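The Trouble With the Three-Year Orchard
Dwarf trees promise fruit fast. Growers who have lived with them a while tell a longer story. 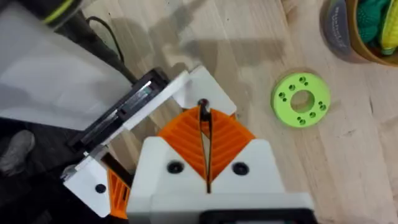 Ribbed orange finger pads on a white gripper, over a work surface.

Every February the catalogs arrive, and every February they make the same promise in bigger type. Plant this spring and you'll be eating your own apples in three years. The tree in the photograph is always about chest high and loaded like a supermarket display.

I have planted four of those trees. One of them is still upright.

My complaint isn't with dwarfing rootstock itself. Grafting a good apple onto weak roots to keep it small is an old trick, and commercial orchards have built their business around it. The complaint is with how the idea gets sold to people with a backyard, a shovel and a couple of free hours a week. An orchard that plants dwarf trees also plants posts, strings wire, lays drip line and sends somebody down the rows to look at them. The backyard buyer gets a bare stick in a plastic sleeve and a leaflet.

Berwyn Bowen has been on both sides of this. He ran the fruit desk at a retail nursery called Wellow for most of his working life, and he now keeps a small orchard on heavy clay behind his house. He remembers the catalog copy well, having written some of it.

"We said three years because three years was when you could get an apple," he told me. "One apple. Maybe you'd get two if you didn't knock them off with your sleeve. We weren't lying, but I knew what people thought they were reading."

What he does with his own trees is strip every blossom for the first two springs and most of them in the third. Customers hated that advice. They had paid for fruit, the tree was offering fruit, and the man at the counter was telling them to pinch it off. Most of them let it crop. A young tree on very weak roots that carries a full load in its second summer may simply stop growing, and some of those never get going again.

Then there's the stake. The leaflet that came with my trees said to stake "for the first season or until established." On the most dwarfing stocks, established never comes. The roots stay small and brittle for the life of the tree, and the stake is a permanent part of it. I pulled mine in the second fall, as instructed, and a wet October wind laid two trees flat in one night. The third died of thirst the following July while I was away for a week.

The nursery trade has an answer to all this, and this year the answer is called Heo. It's an apple, red over yellow, bred for patio tubs and sold on a stock the breeder Skoltero describes as "self-supporting." A two-year-old tree costs a good deal more than a plain one. The brochure says it needs no stake, little pruning and no spraying, and that it will crop in a container on a balcony.

I'm prepared to believe parts of that. I would like to see the trial data on the rest. When I asked, Skoltero sent me a sheet covering 177 trees, all of them grown at its own site, all irrigated, and none older than their fourth leaf. No stake had been used and no tree had fallen. There was also no note of what the wind was like, or what was planted around them. A windbreak does a lot for a self-supporting tree.

"No spraying" deserves a closer look too. Resistance to scab is real and worth paying for, especially if your summers are damp. But scab is one disease. A tree bred to shrug it off can still get fire blight, and it will still get codling moth, aphids and whatever the deer have planned. Read the small print on the Heo tag and you'll find the word "scab" sitting quietly in front of "resistant."

Ynyr Morris takes the opposite road. He planted at Sastden, a sloping three-acre site with thin soil, and he used semi-vigorous stock the whole way through. People told him he'd be on a ladder for the rest of his life. He is on a ladder for part of September. The first years were lean, and he admits he sold lamb to cover them. Last season he picked 3,000 pounds from trees that have never had a stake or a drop of irrigation.

"I waited seven years for a decent crop," he said. "The fellow down the road got his in four and he's replanting now."

I'd be careful with that as well. Morris has room, and he has patience, and his site drains better than most. Someone with a strip of ground beside the driveway can't put in a tree that wants to be eighteen feet wide. For them a dwarf is the sensible pick, provided they know they're buying a tree plus a post plus a hose, for good.

So ask which rootstock it is. A surprising number of garden center labels give the variety in large letters and leave the roots out altogether, or settle for "dwarf," a word that covers everything from a waist-high bush to a tree you can't reach the top of. I looked through one chain's online list of 561 fruit trees and gave up expecting the stock to be named. If the label doesn't say and the person selling it can't find out, keep your money.

Bowen's surviving dwarfs are tied to oak posts he sank when he planted them. He checks the ties in spring, and he mulches out to the drip line with whatever he has. The apples were very good. I went home and ordered a post.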